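6 Setting up the bench and the hand-held grippers

This section covers the Flureo hand-held gripper pair when used at a Trovasau bench. It assumes that the bench has been bolted together and levelled as set out in Section 5. For the wall-mounted controller, see Section 9.

6.1 Before you start

You will need:

Gripper pair (left and right), with mounting plates fitted
Two gripper cables
Bench cover, white, matt
Hex keys, 2.5 mm and 4 mm
Lint-free cloth
Practice object from the Pruitt parts tray, or a similar household item

Switch the controller off at the rear before plugging in or unplugging either gripper. The position sensor in the finger drive can lose its zero point if the cable is pulled while live. If this happens, carry out the full zero procedure in 6.4.

CAUTION: Keep fingertips clear of the gap between the gripper fingers whenever the controller is on. The return spring closes the fingers without warning if the trigger is released.

6.2 Preparing the bench

1. Clear the tabletop and wipe it down. Allow it to dry.

2. Lay the cover flat, with the hemmed side towards the operator. Smooth out creases by hand. Do not iron the cover in place.

3. Check that the rails on both sides of the bench are tight. Try each rail by hand near its middle. If there is play, tighten the foot bolts with the 4 mm key and try again.

4. Fix any floor cables that cross a walkway. Cables lying beyond the far side of the bench may be left as they are if no one needs to pass there.

5. Set the room lights as they will be during recording. Draw blinds on any window that throws direct sun on the cover.

Note: A glossy cover must not be used. Reflections are read as edges by the Halemia tracking software and cause the plate position to jump.

6.3 Connecting and holding the grippers

1. With the controller off, plug the left gripper into port L and the right gripper into port R. The plugs are the same shape and will fit either port. Swapped ports are the most common cause of mirrored movement in the recorded file.

2. Leave enough slack for each gripper to reach the opposite corner of the bench. Let the cable drop below the wrist. It must not pass over the mounting plate or between the fingers.

3. Switch on the controller. Wait for the steady green lamp.

4. Take one gripper in each hand with the mounting plate uppermost. Sleeves should be pushed back or buttoned so that the cuff does not catch the trigger.

5. Place the practice object on the cover within easy reach of both hands. A mains power strip is suitable if it is not connected to the supply.

6. Bring one gripper up to the end of the object and stop just short of contact. Keep the other gripper near the front of the bench with its fingers open.
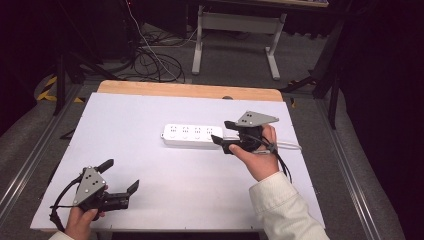

Figure 6-2. Right gripper brought up to the cable end of a four-socket power strip; left gripper held near the front edge.

7. Hold for two seconds, then close the fingers on the object, lift it slightly and set it down. Repeat with the other hand.

WARNING: Never use the grippers on a power strip, plug or appliance that is connected to the mains. The fingers are not insulated.

6.4 Zeroing the fingers

Zero both grippers at the start of each working day and after any finger change.

1. Open the Halemia control page and choose Zero, then Left.

2. Release the trigger fully and wait until the reading settles.

3. Squeeze the trigger to its stop and hold. The reading should be between 2,190 and 2,198. The factory value is 2,194.

4. Press Store. Repeat for the right gripper.

If the reading lies outside these limits, check for dirt behind the trigger and look for a bent finger link. Do not store a value outside the limits.

6.5 Routine care

After each session, wipe the fingers with a dry cloth and hang both grippers by the hand loop. Do not rest them on the mounting plate.

Once a week, check the plate screws with the 2.5 mm key. They should be finger tight plus an eighth of a turn. Make sure that the small holes in the plate are free of dust and adhesive.

Replace the finger pads after roughly 1,000 closing cycles, or sooner if they are torn. Pads are supplied in packs of 8. Always change both pads on a gripper together, then zero it as in 6.4.

Worn cables must be replaced, not taped. Enter the change in the service log at the back of this manual.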